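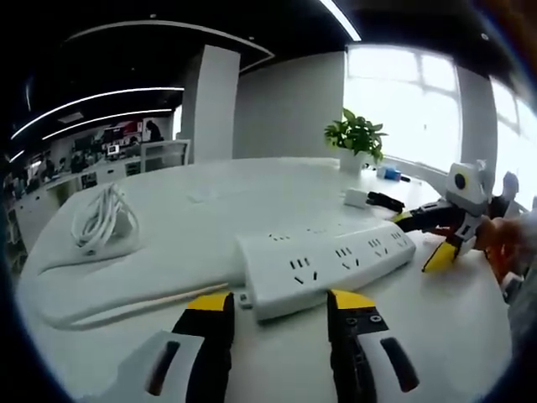 4.2 Naming the boundary: residents' accounts of the two parishes

Figure 2. White table with extension socket.

The merger of Homcombe and Flurkdale into a single administrative parish was completed before fieldwork began, and the study did not set out to measure support for it. Our interest lay in the ways residents continued to speak of the older boundary once it had ceased to have any legal standing. Questionnaires were delivered to 600 households in the merged parish, and 345 were returned. The return was higher in Flurkdale than in Homcombe, and the difference should be kept in mind when the findings are read.

Respondents were first asked to name the place in which they lived. Most gave the name of the former parish. A smaller group gave the name of a street, a farm or a housing estate, and very few used the name adopted at the merger. Where the new name did appear, it was often in answers concerned with council tax, planning notices or refuse collection. It seems to have been treated as a name for correspondence, while the older names were kept for talk between neighbours.

The second part of the questionnaire asked respondents to mark on a printed outline map the area they thought of as local. Following Nam's earlier work on drawn boundaries, no scale or road names were supplied. Bo-ram Nam coded the maps by hand, and a second member of the team checked the coding. The river was the line most often drawn in both former parishes, although the legal boundary had never followed it for more than a short distance. Several Homcombe residents extended their area across the river to take in the Grerine estate, and described it in the margin as "ours" or "really on this side".

Length of residence explained less than we had expected. Newer residents drew smaller areas, as might be supposed, but they were just as likely to use the former parish names. Some had learned them from estate agents' particulars, others from the school, and one respondent from the destination board of the Aguirre bus, which still carries the name of Flurkdale although the stop itself has been moved. Names of this kind pass into use through ordinary dealings, and there is little sign in the replies that they were taken up as a form of protest.

Two limits should be noted. The outline map was printed with north at the top and the river running close to the centre fold, and this may have drawn attention to it — a matter taken up again in Section 5. The questionnaire was also addressed to households, so that disagreement between members of the same household could not be recorded.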